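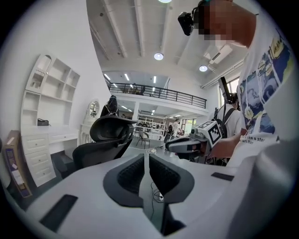
**Nanero sets June release for restored edition of "Cunstead"**

Nanero will release a restored edition of the feature drama "Cunstead," directed by Kuo-hua Lu, on disc and for digital rental in June. The film follows two sisters who return to a quarry town to settle their father's estate.

The new master was prepared from the original camera negative by the post-production house Trurnari. Work covered 32 reels of picture and sound elements. Color grading was supervised by cinematographer Hugo Manzano, who also approved the final aspect ratio of 1.85:1.

The disc edition contains 2 cuts of the film: the theatrical version and a director's cut that adds 33 minutes. Both carry the original mono soundtrack and optional English subtitles. Lu's short film "Tufa" is included as a supplement, along with a commentary track by Lu and Manzano.

Theaters may book the restoration as a DCP from the same month. Screening links are available to accredited press on request from the Nanero press office.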